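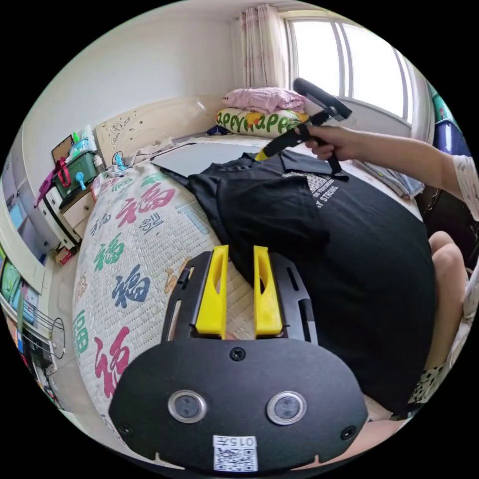
Troltiva Help Community
Equipment Care: Hand-held grippers

Fingers no longer close evenly on thin fabric
Posted by Tolham Workroom, 13 February 2023

Our group maintains a pair of hand-held grippers that are used for folding garments on a bed. One unit has developed a fault. When the handle is squeezed, the left finger arrives before the right, and a single layer of cotton slips out of the tip. Thick items such as towels are held without difficulty. The unit has completed more than 4000 closures according to our log. The fingers are yellow and slotted, and they are carried on the black frame above the sensor plate. We have cleaned the tips with a damp cloth and there was no change. Should the fingers be replaced, or can the unit be adjusted?

Kjell Forsberg
Replacement should not be the first step. A difference in arrival time usually comes from the linkage and seldom from the finger itself. The following procedure is the one used in our Purley workshop.

Switch the unit off and lay it on a folded towel with the sensor windows facing up. Do not rest it on the windows. Squeeze the handle slowly and note which finger moves first. Loosen the two clamp screws at the base of the slower finger by half a turn each. Close the fingers on a strip of ordinary printer paper, hold them closed, and tighten the screws a little at a time, alternating between them.
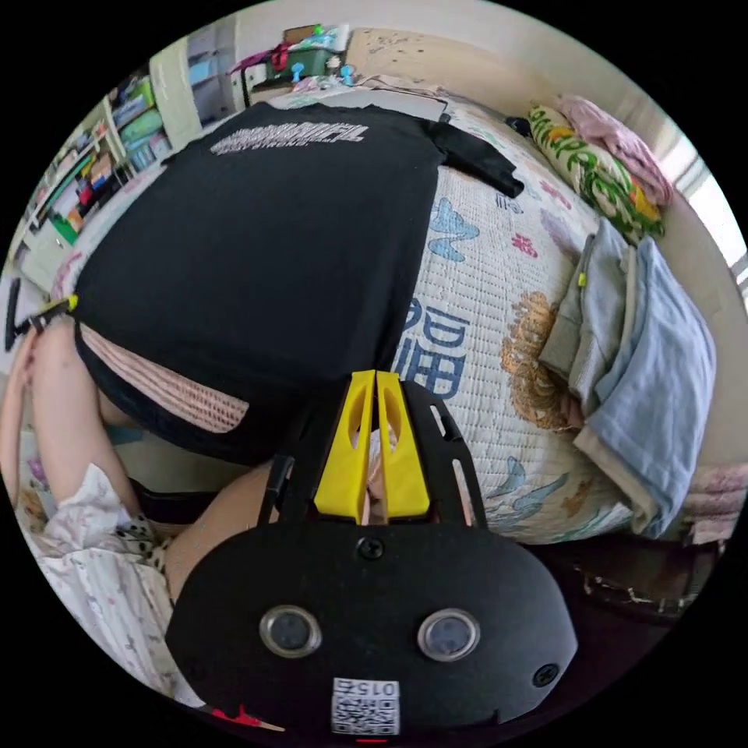 Once the screws are tight, test the grip on the fabric that gave trouble. A plain T-shirt is suitable. Lift it by the collar, then by one sleeve, then by the hem, and repeat until 18 lifts have been recorded. If 17 or more hold, the unit may be returned to service. Lint in the slide will produce the same symptom, so the slide should be brushed out before the screws are touched again.

Tangen Stores
We had this and just swapped the fingers over, left to right. Worked fine for a while. Check the strap as well.

Kjell Forsberg
Exchanging the fingers is not recommended on units with worn tips, as the wear patterns will no longer meet. Members who have already done so should repeat the paper adjustment described in my earlier reply.

Tolham Workroom
The adjustment was carried out this afternoon. The slide contained a considerable amount of lint. All 18 lifts held after the second attempt. The matter may be marked as resolved.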